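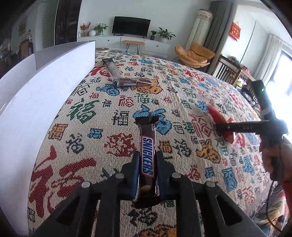

4.3 Home Demonstration Visits

The open day at the Sturis lab (Section 4.2) gave us reactions from people who came to us. They stood at a workbench we had set up ourselves, with objects we had picked out and lights we had adjusted the evening before. The home visits were meant to fill in what the open day left out. We brought the Ruvard hand-held grippers into the homes of families in Loltitz and let people use them on whatever surface they chose.

Six households took part. All of them had signed up at the open day, so they had already seen the grippers in use and knew in general terms what the recordings were for. The visits began on January 14, 2025 and ended in March. Each one was led by Fasil Sisay, with a second team member present to handle the equipment and take notes. Consent forms were read aloud and signed before anything was switched on. Households could ask for a recording to be deleted at any point, including after the visit was over.

A visit had two parts. In the first, the demonstrator showed how to close the fingers on an object, lift it, turn it, and put it down. Objects were small things from around the home, mostly packaged food. In the second part, members of the household took over and the demonstrator stepped back. We did not set tasks for this part. People were told to pick up what they liked and to stop when they wanted to.

We had planned to work at kitchen or dining tables. In practice the location was left to the hosts, and several chose somewhere softer and lower. Figure 5 was recorded on a bed. The nearer gripper has a Snickers bar upright between its fingers, and a second hand-held gripper is in contact with a red wrapped item on the bedspread. The rest of the room, with the television cabinet along the far wall, is in view behind them. The curved look of the walls and the bed surface is distortion, which we leave uncorrected in the stored recordings.

Soft surfaces changed how people worked. On a table, a first-time user usually comes down from above until the fingertips touch the surface, then closes them. On a mattress there is no hard stop. Users pushed the fingers into the cover and sometimes gathered fabric along with the object. Most of them noticed this without being told and began to approach at a lower angle. A few used the other gripper to hold the item in place while they got a better hold on it. We had not shown anyone this method, and it did not come up at the open day.

Wrapped food was a harder category than we expected. Many wrappers have crimped ends that stick out past the contents, and a grasp on the crimp alone tends to fold and let go. Users learned to move the fingers in toward the middle of the bar. Glossy wrappers also caused trouble for our object labels, mainly in rooms with strong daylight from one side. The Phan labeling tool marked several shiny packets as two separate objects where a highlight ran across them. These labels were fixed by hand, and the affected recordings are flagged in the released index.

Patterned covers were a related problem. The tool was set up with plain tabletops in mind, and large printed or woven shapes on a bedspread were now and then labeled as objects. We considered asking hosts to put down a plain cloth and decided against it. A system that works only on plain cloth would be of little use in these homes, and asking people to rearrange their rooms would have changed what the visits were about.

Across all visits we recorded up to 3,000 grasp attempts, counting partial ones in which the fingers closed and then opened again with nothing lifted. We do not report a success rate for this set. The hosts were trying things out, and in many cases it is not clear from the recording what they meant to do. Some attempts that look like failures were described by the user as checking how hard the fingers would squeeze.

Notes taken during the visits point to a few practical matters. Cables were the most common complaint. People sitting on a bed or a low chair found that the cable caught under a knee or pulled on the wrist when they reached across. Weight came up less often than at the open day, probably because sessions were shorter and hosts could sit down. Several people asked whether the status light meant that sound was being recorded. It does not, but our opening talk had not covered this, and Sisay added it to the script for the remaining visits.

Children were present in some homes. They were allowed to watch, and to hand objects to an adult, but they did not use the grippers. The consent form was written for adult users only. We would change this in a later study, with a smaller handle and a separate form.

The home recordings are kept apart from the open day set in all of the analysis that follows. Section 5 uses the open day recordings for training and the home recordings for testing only.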